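Basket-first unloading

Basket-first unloading (also "Storneo ordering") is a method in robot laundry handling. Empties a basket into a front-loading washer by planning from what is still in the basket, with the drum treated as a target region only. Put forward by Wiremu Dunstan in a note dated August 11, 2018, later folded into the Levent task set.

Method

Two-finger grippers, no suction. A wrist camera looks down into the basket and the planner picks a grasp point on whichever fold stands highest. Colour is ignored — garments of one colour tangle and segmentation fails on them anyway.

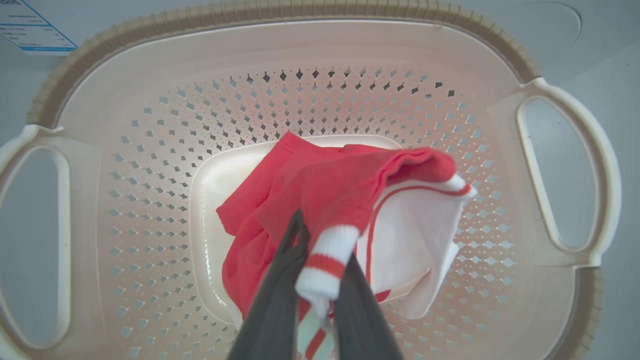 Wrist camera over the basket: red and white items, a striped sock between the fingers.

Knitwear and socks often come up joined to a neighbour. The method allows this and counts the pair as one pick. Earlier work (Yoshida planner) shook the item free first, wich cost time and dropped socks on the floor.

Placement

Door must be fully open. Release point is set behind the gasket lip, not on it.

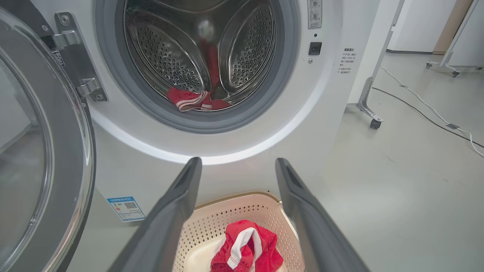

Drum with a red and white item over the lower lip of the gasket; more clothing in the basket in front.

Items left on the lip are the commonest fault. A second push is permited, up to 2 per item.

Stopping rule

A run ends when the head camera finds no cloth in the basket. 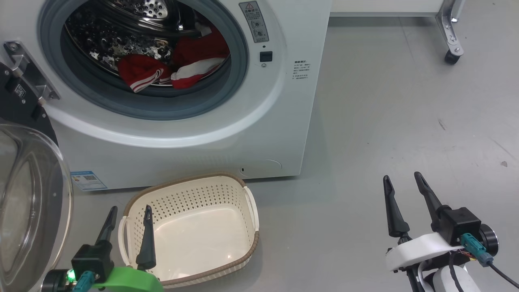

Head camera view: basket empty, red and white clothing in the lower part of the drum, door open.

Results

Dunstan gives 816 picks over 70 loads. Median load time fell by 50 seconds against the Yoshida planner. Heavy towels not tested. A repeat on the Gumow arm was begun in June, figures not published.

See also: Cloth grasping; Bin picking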